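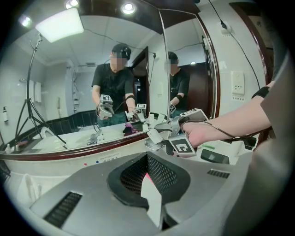 Kids' Corner / How Things Work / In the Bathroom

Why does a mirror show you the whole room?

Look in a big bathroom mirror. You see the sink twice. White towels on the wall behind you. The lights in the ceiling, the doorway, maybe the toilet too. All that on one flat piece of glass! How?

Start with light. Light from the ceiling hits the towels and bounces off in every direction. Some of it goes to the mirror. The mirror is very, very smooth, so the light bounces away neatly, like a ball off a gym floor. Then into your eye.

A towel is bumpy. Light hits it and scatters all over the place. No reflection in a towel, sorry.

What's in a mirror?
Glass in front. Behind it a super thin layer of shiny metal, often silver or aluminum. Then paint on the back to keep teh metal safe. The metal does the bouncing. The glass just keeps it flat and clean.

Two mirrors?
Some bathrooms have a second mirror set at an angle to the big one. Stand in the right spot and there you are again, from another side. Each mirror catches different light, so each one gets its own view of you.

Left or right?
Raise your right hand. The you in the mirror raises the hand on the same side. Now hold up a word on paper. Backwards! Try TANG. The T and the A look fine, the N and G go wierd.

Try it (Tuesday is bathroom mirror day at Hevavstead Kids Club, but any day works)
- Write your name on paper so it reads right in the mirror.
- Find a light on the ceiling using only the mirror.
- Breathe on the glass. Where did your face go?

Foggy mirror answer: tiny water drops. They scatter the light, same as the towel.

Next page: Why is soap slippery?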